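Vekis Project: Frequently Asked Questions

What is Vekis?
Vekis is a study of how well a robot arm can learn everyday table tasks from recordings made by people using a hand-held gripper. The person does the task with the gripper, and the recordings are used to train a policy that later runs on an arm. The project is led by Štefánia Dvořáček at Firkalum.

What question were you trying to answer?
We wanted to know if it is better to record many times in one place or a few times in many places. Both sets had the same number of recordings, so the only thing that changed was where they were made.

How much data did you collect?
Each set has 1000 recordings. The first set, called Rocha, was made at 2 tables in our own lab. The second, called Fatside, was made at 80 different tables, indoors and outdoors. Recordings where the person dropped the object were kept if they picked it up again and finished.

What is the task?
Pick up a cup, mug or bottle and set it down next to another object on the same table. The other objects are whatever people had out already. We asked our recorders to leave them alone.

What was the result?
The policy trained on Fatside did better at tables neither set had covered. On the lab tables, the policy trained on Rocha was slightly better. We did not find a mix of the two that won in both places. The full table of scores is in the paper, in the results section.

Does the policy use any map or model of the room?
No. It gets the wrist camera view and the gripper opening, and it puts out the next short stretch of motion.

Why use soft fingers?
Hard fingers slipped on mugs in our first tests. The ribbed soft ones bend around a curved side and forgive a poor approach angle. They wear out faster. Check the ribs for tears before each session.

Is glass a problem?
Sometimes. With a glass tabletop the camera sees the floor through the surface, and the policy may misjudge how high the table is. Most of its failures on glass were releases made too early. Adding more glass tables to the training set helped, but a gap is still there compared with solid tops.

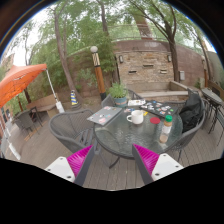

Outdoor glass-topped table with a mug and a bottle among laptops, seen between the gripper fingers.

Do outdoor recordings need different settings?
We lock the exposure before each recording and leave everything else the same. Direct sun on the lens caused the most rejected files. In August we did most outdoor work before 10 a.m.

Can I use the data?
Yes, for research. Fill in the request form on the data page. Both sets are shared in the same format, and the loader script reads either one.

Can I add my own recordings?
Yes, if you use the same gripper and the same calibration steps. Send a small batch first so we can check the timing between the camera and the gripper readings.

Will you release the trained policies?
The 2 policies reported in the paper are on the download page. Later versions are still being tested.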